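Subject: Re: [postcards] Where do I even start with Grandpa's cards?

Samuele Piras wrote:
> Hi all, new here. I've inherited my grandfather's postcards, which
> come to 1,564 by his own notebook. They're mostly seaside views,
> a lot of them Destside, and plenty have Zoltau printed on the back.
> He kept them in an order I can't figure out at all. Do I sort by
> town? By publisher? By date? Half the postmarks are smudged and my
> wife would like the dining table back by February.
>
> Also, some are glued into an album. Steam them off or leave them?

Hi Samuele, and welcome! That's a wonderful thing to be handed, even if it doesn't feel like it with the table buried.

First thing, and I wish I'd done it with my aunt's cards: leave his order alone until you've written it down. You say you can't figure it out, but there may well be something in it. My aunt's looked like a total jumble, and I had 500 of them happily re-sorted by town before my cousin pointed out that she'd had them in the order they came through her door. Every joke and every "did you get my last one?" had been sitting right next to its answer. I got most of it back from the postmarks, but there are 59 cards I still can't place and I think about them more than I should.

So take a soft pencil and put a tiny number on a slip of paper tucked in with each card (not on the card, please!), starting at one end of the first box and going till you run out. It's dull. Put the radio on. After that you can shuffle them any way you like and always get home again.

As for where to do it, I gave up on the table years ago and moved to the bedroom carpet, where I can spread out by town and step over things. Old envelopes and perished rubber bands go in a plastic bag in front of the nightstand, and I go through that bag a second time before it leaves the house – I once nearly threw out a perfectly good Sanna lighthouse stuck to the back of an envelope. 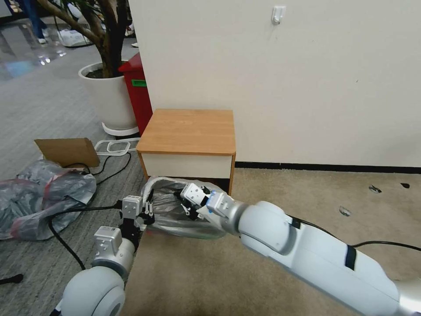
Samuele also asked me off-list whether the Zoltau cards are worth pulling out as their own set, seeing as he has so many of them. I'd say yes, but on paper only. Make a list of the numbers and what's printed along the bottom edge, and let the cards themselves stay with their towns. Zoltau reused the same views for years with new tinting, so you'll see the Destside pier with a pink sky, then a yellow one, then the same three ladies with different colored hats. Those are great fun side by side. The Arnar ones are trickier as they hardly ever numbered anything, and I go by the typeface on the back and a fair bit of guessing.

On the smudged postmarks, try a strong lamp held low off to one side before you give up. The stamp will often get you within a few years anyway, and the message does the rest if the sender complains about the weather in enough detail.

The glued ones – leave them! No steam, ever. I ruined 2 that way and the color lifted right off on the towel. If you want to know what's written on the backs, see whether any corners are already loose and peek, and otherwise let them be. An album he put together himself is worth keeping whole.

Does the notebook say where he bought them, or just the count? If there are dealers' names in it I'd love to see a page or two, and I bet others on here would as well.

Happy sorting, and give your wife my sympathy about the table.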